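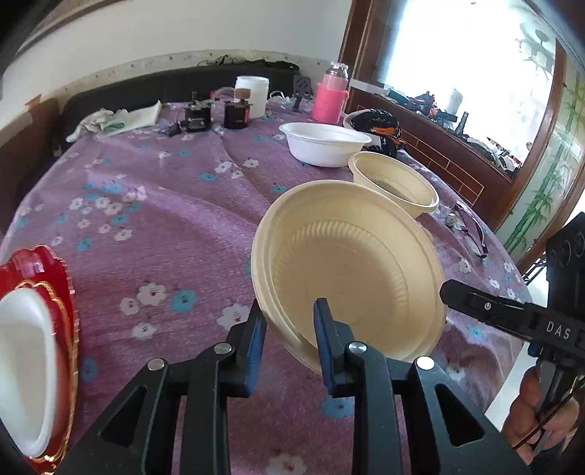
*Figure 1. Bowl task, table setup. The gripper has the rim of the bowl between its pads.*

## Collecting bowl handling examples for the Velmont policy

Our part of the Stumadari project was the data. Another team trains the model, which is called Velmont, and we had one semester to give it enough good examples of a person handling light tableware with hand-held grippers. This report covers the bowl task only. The plate task is in the Poirier report.

### Task

One example is one short recording. The operator starts with both grippers off the bowl, takes hold of the rim, tips the bowl onto its edge, sets it back down and lets go. We picked disposable bowls on purpose. They weigh almost nothing, so they slide when touched, and the rim bends if the fingers close too far.

We recorded in a living room, on a table with a flowered cloth. The first lab recordings were all done on a bare gray bench, and the Velmont team told us in February that the model did badly on anything with a pattern. Other things stay on the table as clutter – bottles, a pair of glasses, more bowls – and we move them between sets.

### Procedure

We worked in sets, with a change of operator after each one. Before a set, the operator opens and closes each gripper fully so that the finger width can be checked against the log. A set was thrown out if this check failed.

The target was 2000 examples. Every recording was then watched by someone other than the operator and marked keep, fix or drop in Murnon, our labeling tool.

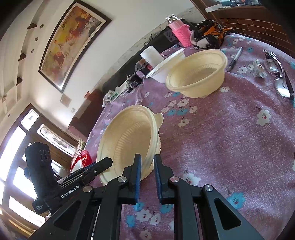 The hardest part to do the same way twice was the approach. One finger has to go inside the bowl and the other has to stay outside, and if the outer finger touches first the bowl gets pushed away. New operators tended to chase it across the cloth. We kept some of those recordings when the grasp was recovered, under a separate label, and dropped the rest.

### Problems

- In one batch, 76 recordings had to be dropped because the two grippers' clocks did not agree.
- Operators sped up toward the end of a session. We cut sessions to 7 sets.
- The "fix" label was used in 3 different ways by different reviewers until we wrote down a rule for it.

### Still to do

The plain cloth recordings are not labeled yet. The Velmont team has also asked for more examples that start with the bowl upside down, and those will need a new start position in the log format.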